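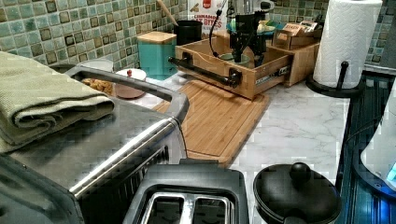 4 min read · 9 August 2024

A thread on moving into a smaller kitchen, for anyone who is about to do the same and is lying awake over where the saucepans will go. I've been in the flat at Rakeck since June and I think I've finally stopped opening the wrong cupboard, so I feel nearly qualified.

Some background first. The old place at Comach had a kitchen you could have held a dance in, with a walk-in larder and two drawers given over entirely to string, candles and takeaway menus. I loved it dearly and I also never once knew what was in it. When I packed up I found three jars of ground cloves, all open. I don't even like cloves!

My first mistake was packing by room. It sounds so sensible, and everyone tells you to do it, but it meant that every single kitchen thing turned up at once, in the hall, in boxes that all said KITCHEN in my own cheerful handwriting. If I did it again I'd pack by how soon I'd want the thing. Kettle, mugs, one pan, tin opener, washing-up liquid, a sharp knife, the bread. Then everything else can sit there sulking for a week.

The movers were Cullinane and they were lovely, very patient about the stairs, and they charged me 165 pounds for the half day. I mention it because people have been asking and I remember how hard it was to get anyone to name a price before coming round to look. Mine was a small load by then, mind you, and the big wardrobe had gone to a new home already.

Now, worktops. I had grand ideas about keeping mine completely clear, like the ones in magazines, with perhaps a lemon. That lasted until breakfast. I use the toaster every day of my life and I'm not going to lift it in and out of a cupboard to please a lemon. So my rule, for what it's worth, is that daily things stay out and weekly things go away, and I try not to argue with myself about which is which.

Tea towels are another matter. I have far too many and they migrate. You put one down while you answer the door and it lives there until Christmas. I've cut mine down to 8, in a drawer by the sink, and when the drawer is empty it's time to put a wash on. The rest became dusters, except the one with the map of the Scottish islands, which I can't bring myself to clean a skirting board with.

I measured everything, by the way, and I still got it wrong. The tall cupboard is 271 millimetres deep inside and my dinner plates are 270 across, which I was terribly pleased about until I tried to shut the door and met the hinge. They now live in the low drawer under the hob, and I've come round to it, because lifting plates up out of a drawer is so much kinder on the shoulders than reaching them down off a shelf.

Someone asked about shelving. Mine is the narrow Ekwood one, the sort that stands in a gap, and I've put the tins on it with the labels facing out like a little shop. It wobbled at first. A folded bit of card under the back left foot has cured that and I intend to leave it there forever. The instructions say to fix it to the wall, and I did, eventually, after borrowing a drill and putting it off for a fortnight.

What I got rid of and haven't missed: the fondue set, the second colander, the bread maker (a wrench, that one, but I hadn't baked in it for years), the fish kettle, all the plastic tubs without lids and then, a week later, all the lids without tubs. What I got rid of and have missed: the big mixing bowl. I've been making scones in a saucepan. If you're hovering over a big mixing bowl, keep it.

One more thing and then I'll let you get on. Give yourself 10 minutes after supper, only that, and move whatever annoyed you while you were cooking. I shifted the salt four times in the first month. It's now next to the hob on the right-hand side and I reach for it without looking, which gave me a silly amount of pleasure the first time it happened.

The spices still aren't sorted. They're in a shoebox on top of the fridge and I'd be very glad to hear how you all keep yours, especially if you've got shallow drawers and more cumin than any one household needs.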